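Kundeck Learning Room, October planning meeting

Minutes, as typed up by me (Gordon Doucette)

We started at 4:10 with tea and what was left of the ginger cookies. Noémie Landry chaired, Ross came in a bit after, and I took notes, so blame me for the spelling. Last month's minutes were fine with everyone.

1. Foam number blocks

Most of our time went here, and I enjoyed it! Noémie loves these blocks for the early counting table. They're light, they're quiet when they get dropped, and the black characters are big enough to read from the far chairs. Ross likes them too but wants a sorting rule, as we have some 100 blocks in the cupboard now and the letters and numbers are all in together. I said a kid who finds a 0 is going to call it an O anyway (my nephew does, every time). We went back and forth on that for a good while. Agreed: numbers go in the Vedden tub, and anything we can't agree on goes in the small basket. 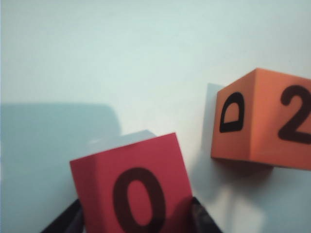 2. The table

Noémie asked if we should put a cloth on the pale table. I'm against it, the bright colors show up so well on a plain top, and a cloth slides. Ross pointed out that every little mark shows on it too, and he's right, there's a thin dark streak that could be a hair or could be a scratch. I'll go over it with a damp cloth and report back. We also talked about lining the blocks up along one side before a session, so there's a big clear space to work in. All in favor. 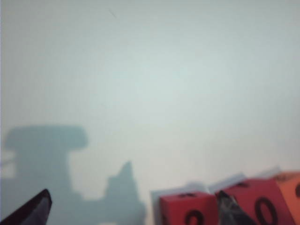 Kundeck, October

Added after the meeting: Noémie priced a second tub from Eriro and it comes to 23 dollars with the lid. Ross and I both said yes by text, so please count that as approved. We still need two people to help sort the cupboard, and it should take 3 hours if we don't stop to build towers (we will).

Next meeting is same place, 4:00 this time. Ross is bringing the cookies.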